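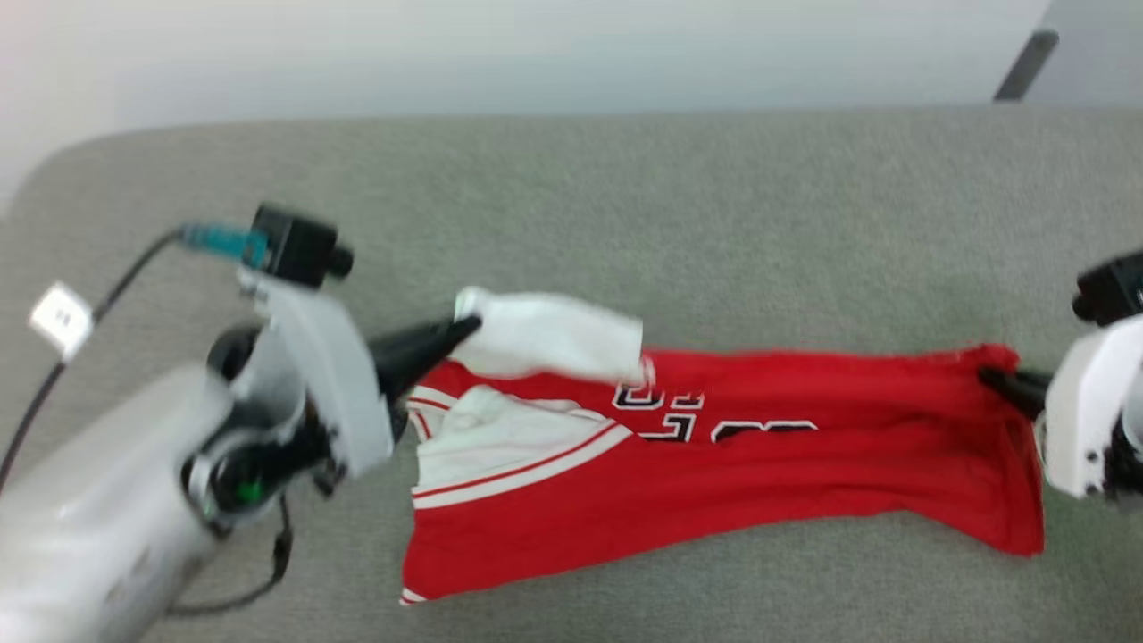
Dineck Basketball Jersey, Red with White Trim
Item no. 3117
Supplied by Zoubi Team Apparel

The Dineck is a sleeveless game jersey for school, club and recreation league teams. The body is bright red. The trim is white with a thin red line, and numbers are printed in black with a white outline so that they can be read from the scorer's table.

Numbering
Numbers are printed to order on the front and back. One or two digits may be requested per jersey. Customers are asked to submit a full roster with the order, listing size and number for each player. Numbers cannot be changed once printing has begun.

Sizes
Youth S to XL and adult S to 3XL. The adult cut is long enough to be tucked in. Players between sizes should choose the larger one.

Care
Turn the jersey inside out and wash cold with similar colors. Do not use bleach or fabric softener. Do not iron over the printed numbers. Hang to dry. The first two washes should be done without white garments.

Folding and storage
Lay the jersey on a flat, clean surface and draw it out from both ends until the number is smooth. Fold the sides toward the back, then fold once from the hem. Creases across the print should be avoided during long storage.

Ordering
The minimum first order is 4 jerseys. Additional pieces may be ordered singly while the color remains in the range. Matching shorts are listed under Cevano. Orders are shipped from our Bumthorpe warehouse, and returns are accepted on unprinted items only.

Inquiries regarding team orders should be addressed to Abílio Torres, Team Sales.

Page last revised November 13, 2018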